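Cable loop pulls on the wrist when I hand-guide the arm into the bin

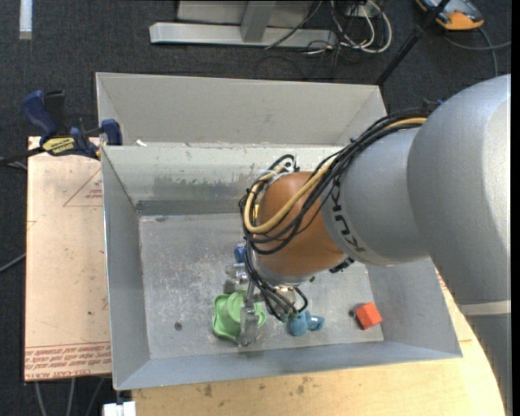
Our picking cell, arm over the front bin with the green piece.

Posted by livivgate_cell, Jan 4, 2024

Hello all. I am recording demonstrations for a picking task and I have a problem with the quality of the hand-guided ones. The arm is a KUKA, the bins are grey metal, and the pieces are mixed: a green one with a wavy edge, a blue one with round lobes, a red-orange block. I stand at the side, hold the wrist and lead the gripper down over the piece, close it with a foot pedal, then lift and carry over to the rear bin.

When the wrist is turned more than a little, I feel the cable bundle and the yellow hose pushing back on my hand. The arm then drifts a few millimetres after I let go, and this drift is in the recording. On playback the finger lands beside the green piece and not over it. With the block it is better, I suppose because it is a simple shape.

I also tried the remote control from Vemanero, the one with the small joystick. The drift is gone but my movements become very stiff, and each demonstration takes three times as long. We need 3000 demonstrations in total and I have 1203, so I would not like to begin again. Should I change the cables, the load data, or the way of teaching?

nasution_lab

I had the same trouble in November. Please check the load data first. In hand guiding the controller compensates the weight of the tool, and if somebody has entered only the gripper, the hose and the cables are missing from the sum. Run the load identification again with everything mounted, in the same state as you record. For us this removed most of the drift.

Then look at the bundle itself. In your photo it makes a wide bend to the left of the wrist joint, and there is a tie near the top of the loop. I would loosen this tie and move it a bit back towards the big link, so that the wrist can turn without pulling. Turn the last joint by hand to both sides before you tighten it again, slowly, and watch that the thin cables above the gripper do not catch on the bin wall.

About the 1203 you have – do not throw them away. Replay 4 of them from different days and measure where the finger stops. If the error is always in the same direction you can correct it in the data. If it is random, keep the approach part and cut the last second before the grasp.

One more thing, do not hold the arm by the cables. It sounds obvious but my students did it.

tomtit88

just use the joystick, you get used to it

Watex_user

I do not agree fully with the answer above me. The joystick is good for the last few centimetres, but for the big movement between the bins the hand is much more natural. We mix them: by hand until the gripper is over the piece, then stop, take the hand away, wait until the arm is quiet, and finish with the remote control at low speed. The recording has a short pause in it which we cut out afterwards with a script.

Our training did not suffer from the mix, but we mark in every file which part was done in which way. I recommend this strongly, we forgot it in the beginning and it cost us nearly a week.

Which control mode do you use for the guiding? If you have set a stiffness in the rotation, try to lower it first, before you touch the cables.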